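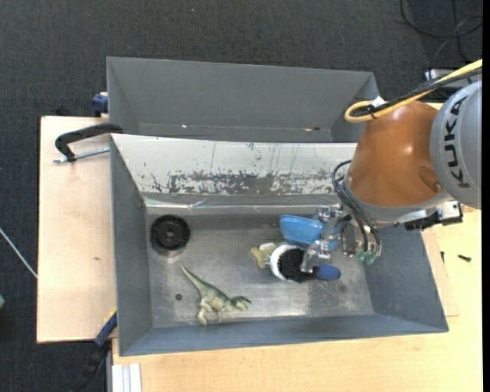 Quiénes somos

En Andidbridge enseñamos a los robots a vaciar cajones. Una persona toma el mando, guía la pinza hasta un cepillo o un dinosaurio verde de juguete y repite. Luego repite otra vez. Thodoris Rallis fundó el taller convencido de que bastarían 40 demostraciones por tarea. Vamos por 67 y sigue convencido.

Qué hacemos

Grabamos demostraciones a distancia para Datov y Flavo. Somos nueve, todos con buen pulso y escasa vida social en enero. Visitas, a partir de las 9, con café.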